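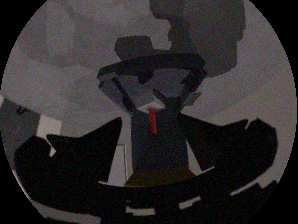 Wrist view from the simulator, gripper at the bottom, red bar ahead of it.

Pre-run inspection checklist, simulated wrist camera study
Gindcombe rig, with my comments
Filled in by Bernadette Gaillard, second reader Chathurika Wickramasinghe

I went through this in May before we kicked off the big batch, and I typed my comments straight in under each item, so please forgive the rambling. Chathurika's notes are marked CW. Items are OK, FIX or HOLD. A HOLD means no batch gets launched, even a small one, even if you're bored and it's late.

The short version of what we're testing, for anyone picking this up cold: we train a grasping policy on rendered wrist views only, and we want to know whether making those views ugly on purpose (dim, grainy, fisheye) helps it later on the real arm at Pedholm. The clean-render policy is our baseline. Same tasks, same seeds, same everything else, or at least that's the idea, and most of this list exists to keep it true.

SECTION A. THE VIEW

A1. Circular mask is on, corners solid black.
OK. Edges are smooth arcs at the top. At the bottom the black corners nearly run into the dark gripper, and I'd like the policy not to care about that. We'll see.

A2. Grain is on and set from the config, not typed in by hand.
OK. I love the grain! It looks awful and that's the whole point. Somebody (me) had overridden it by hand in the last batch, so check the log line and don't trust the slider.

A3. Gripper visible on both sides of the center gap.
OK. It's a big dark lump and you can barely see any shape on it, but both parts are there and the gap is open between them. CW: fine by me, but the baseline has to use the same gripper color. Bernadette, please confirm. BG: confirmed, same black, I looked at both material files.

A4. Red bar can be picked out from whatever is behind it.
OK. In the check view it sits against the slate-gray column with a slight tilt, and it's the brightest color there by a mile. I did worry that's too easy. Chathurika and I went back and forth on this over lunch and agreed to leave the red alone for now and run a dull version as a separate condition.

A5. Background is not a flat fill.
OK. Mottled gray, a bit warmer over on the right. I wouldn't want it any busier than this for the first pass.

A6. Brightness matches between the two machines that render.
FIX, then OK. The Nanayakkara box was coming out a touch lighter than the other one with the same config. Driver mismatch. I updated it, re-rendered 100 views on each and compared them, and now they agree. If you reinstall anything on that box, do this item over from scratch. Don't just copy my OK down!

SECTION B. THE BATCH

B1. Episode count matches the plan.
OK. 2879 training episodes, 267 held out. Same split file for both policies.

B2. Held-out seeds do not show up in training.
FIX, then OK. Two of them did. Embarrassing, and it came from me merging lists in a spreadsheet. There's a script for it now and it refuses to start if it finds a match.

B3. Camera position jitter is the same for baseline and grainy conditions.
OK. I keep wanting to turn this up – please nobody let me.

B4. Episodes that end in a collision are kept and labeled.
OK. We used to drop them. The older numbers in the Gromham folder were made that way, so don't put them next to these in a plot, however nice the plot would look.

B5. Disk space.
OK after cleaning. I deleted my own old checkpoints and nobody else's. If you need room, ask first.

SECTION C. THE REAL ARM AT PEDHOLM

You can skip this section if you're only rendering, but sign it anyway so we know you saw it.

C1. Emergency stop pressed and released before the first move of the session.
OK. Press it with the arm powered, watch the power light on the controller drop, release, reset. Pressing it with everything off tells you nothing.

C2. Speed limit set on the controller, not just in our code.
HOLD, cleared the same afternoon. It was only in our code. A learned policy can ask for some very weird things in the first few seconds, and I want the controller to be the one saying no. CW: I reset it and locked the setting. The password is with me.

C3. Floor tape clear, one person at the stop button, nobody reaching in while the policy is live.
OK. This includes "just nudging the part over." Stop it, nudge, restart, and log the trial as a restart.

C4. Wrist cable has slack through the full rotation.
OK, but keep an eye on it. I turned the wrist by hand all the way each direction and it's fine, though the tie nearest the connector looks tired. New ties are in the top drawer.

C5. Grip force limit checked against the spring gauge.
OK. I did it three times because I didn't believe the first reading (it was right).

SECTION D. SCORING

D1. Whoever scores the real trials doesn't know which policy was running.
OK. I launch, Chathurika scores. We have 864 trials planned, split evenly, in shuffled order. I've promised to keep a straight face.

D2. What counts as a grasp is written down before we start.
OK. Lifted clear and held until the timer beeps. A drag doesn't count. A lift that slips before the beep doesn't count either, though we note it in its own column. CW: I'd also like a column for "closed on nothing." BG: added.

D3. No peeking at totals halfway through.
OK so far – ask me again next week.

OPEN ITEMS
Replace the tie from C4. (Bernadette)
Set up the dull red condition from A4 as its own config. (Chathurika)
Move the Gromham results into a folder with "old labels" in the name. (Bernadette)

Status: cleared to launch the render batch. Real arm cleared with the C2 setting locked. Redo C1 through C4 at the start of every session and initial the sheet by the door.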